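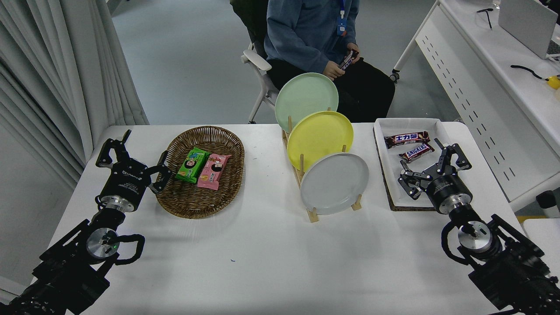
Why Do Plates Stand Up in a Rack?

Plates are round, so why don't they roll away? Look for the thin wooden rods! They're called dowels, and each plate leans on them. Gray, yellow, mint green – every plate gets its own slot, with a gap for air to slip through.

That air has a big job. After washing up, most of the water runs down a standing plate and drips off the bottom, and moving air helps dry up the rest. Clever, right?

Now try it yourself! Wash two plates. Stand one in a rack and lay the other flat on the table.

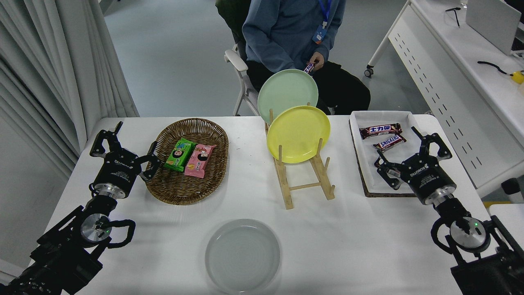 Wait 30 minutes, then touch both with a dry fingertip. Which one feels wetter? Peek underneath the flat one too – water loves to hide there!

Written by Ferenc Farkas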